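3. Boards, erasers and wiping procedure

3.1 Setting

The observations were made in the shared workrooms of the Tresbridge site, where framed whiteboards are laid flat on tables and used for short notes, sketches and sums during group work. The boards are not hung. They are carried from a rack to the table at the start of a session and returned to the rack at the end, and they are wiped several times in between. A second site, Unbridge, follows the same practice with a smaller stock and was used only for the comparison reported in Section 5.

Flat use differs from wall use in two ways that matter for the results. First, dust released by the eraser does not fall into a tray. It stays on the writing surface or is pushed toward the rails, where it collects along the inner edge of the frame. Second, the user wipes from above and from one side, so that the part of the board nearest the body receives more strokes, and more pressure, than the part farthest away. Earlier work on classroom boards, including our own pilot (Cao, unpublished report), dealt only with boards on walls and took no account of either effect.

3.2 Materials

The study used 30 boards drawn from the regular stock. All have a white writing surface and a metal frame with plastic corner pieces. Boards with a dented rail, a loose corner piece or a scratch longer than the width of a marker line were left out at the selection stage. No board was new. The oldest had been in daily use for four years, and all had been cleaned with a damp cloth before the first session, which took place on 3 January 2019.

Marks were made with black dry-erase markers of the Ititz type, which the site buys in bulk. Each marker was used for one session only and then withdrawn, in order to keep the flow of ink as even as possible. Red and blue markers were collected from the rooms for the length of the study. Erasers were of the ordinary hand-held block kind. Each was assigned to one board and remained with it from first use to last. Users were asked to leave the eraser on the board when it was not in use, and most placed it in a corner of the writing surface, against the frame. Figure 2(a) shows this arrangement.

Erasers were brushed out after each session and replaced when the wiping face had become visibly dark over its full area. The decision to replace was made by one member of the study team throughout. A replaced eraser was recorded as a new item, and the first wipe made with it was excluded from the analysis, as a fresh wiping face was found to drag on the surface and leave a pattern of fine streaks that did not appear again.

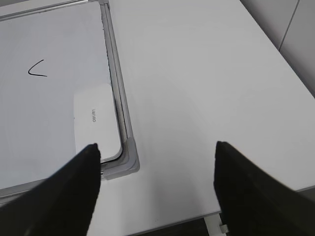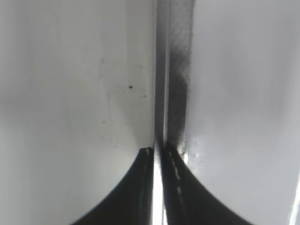
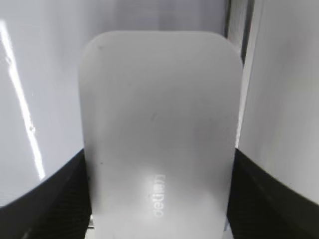 Figure 2. (a) Framed whiteboard on a white tabletop, with a single black marker stroke and a white eraser near the corner. (b) Gripper fingers at close range. (c) White object with rounded upper corners, held between the fingers.

3.3 Marks

Three kinds of mark were used. The short mark was a single stroke with one change of direction, drawn without lifting the marker. The long mark was a straight line of 100 mm, drawn against a ruler. The filled mark was a square shaded by hand until no white remained inside it. Short marks were included because they are by far the most common thing left on the boards at the end of ordinary use: a tick, an arrowhead, the start of a letter. They are also the marks most often missed, as users tend to judge a board clean from a distance and do not look for small remains near the rails.

Each mark was left to stand for one of two periods before it was wiped. The shorter period was two minutes, which matches the usual pause between writing and wiping in group work. The longer period was one night. Boards left overnight were kept flat, uncovered and in the same room, with the windows closed. The temperature of the room was not controlled, and this should be kept in mind when the overnight results are compared with those obtained at Unbridge in July.

3.4 Wiping

A wipe was defined as one continuous movement of the eraser across the mark, in one direction, with the wiping face in full contact with the board. Lifting the eraser ended the wipe. Moving it back over the same path counted as a second wipe. Under this definition a total of 1012 wipes were recorded at Tresbridge, of which 78 were set aside. The most common reason for setting a wipe aside was contact between the eraser and the rail before the mark had been fully crossed. In such cases the eraser tilts slightly, the far edge of the wiping face lifts, and part of the mark is left untouched. The problem is limited to marks placed close to the frame, but it is frequent there, and it is discussed further in Section 4.2.

The position of the eraser before the wipe was recorded as well. An eraser resting close to a rail must be picked up or slid away from the rail before it can be used. Users who slid it tended to begin wiping at once, with the result that loose dust gathered beneath the block was drawn across the surface toward the mark. Users who lifted it first did not spread dust in this way, although they sometimes set it down again at an angle, on one edge. Both habits were seen at both sites. No instruction was given on this point, as the purpose was to observe ordinary handling.

3.5 Judging the surface

After each wipe the surface was rated on a four-point scale: clear, faint, partial and unchanged. A rating of "clear" required that no part of the mark could be made out from a seated position at the table. Smudges spread evenly over the surface, of the kind found on any board in regular use, were not counted against this rating unless they followed the shape of the mark.

The rating of "faint" gave the most difficulty. A worn board has a mottled tone even when clean, and under uneven room lighting a faint trace of ink can be hard to tell from older discoloration. Two raters therefore judged each surface separately, from opposite sides of the table, and a third rating was obtained where they disagreed. Disagreement was almost entirely confined to overnight marks of the filled kind. For short marks the raters agreed in all but a small number of cases, and these were settled without a change to the scale.

Ratings were entered on paper sheets, one sheet per board, and transferred to the study file at the end of each session. Sheets also carried a small outline of the board on which the rater marked where dust had collected. These outlines form the basis of the residue maps given in Section 4.3.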